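Courses > Food Prep Basics > Handouts > Session 3

Syllabus | Handouts | Kitchen rota | Contact

Session 3: Cold fillings and the burger build

I know, I know, you all wanted to get to the grill. But most of the sad burgers I've eaten at the Hesby went wrong before anything got hot, so today we're staying cold!

1. Setting out the fillings

Give every filling its own spot. Tomato slices stand together, overlapping a little so you can grab one without squashing the rest. Purple cabbage and lettuce can share a metal container if you keep them to their own sides - cabbage on the left, lettuce on the right is how I do it. 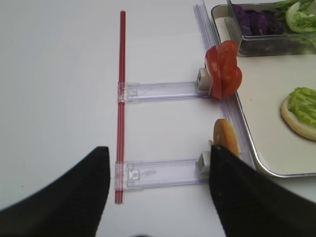 2. Starting the stack

Bun half down, cut side up. Then one leaf of lettuce, and I do mean one (I used to pile on three and the whole thing slid off the plate). Let the frilly part ruffle up and don't fuss if the stem end pokes out past the bread. Customers like seeing some green.
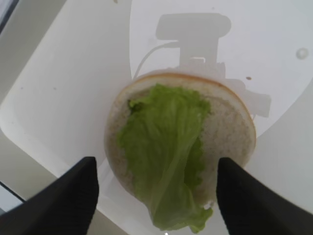

Fig. 2. Lettuce on the cut side of the bun.

3. For next time

Read page 11 of the Holmgren booklet, the bit on slicing tomatoes. Bring an apron. We're in the Pleston kitchen at 10, and the side door sticks, so push.

Comments (3)

hesbyfan: Does the lettuce go under the sauce or over it? I missed that part.

crumbs386: Over, I think - she said sauce straight on the bread.

nightshift_k: Is the booklet in the library yet?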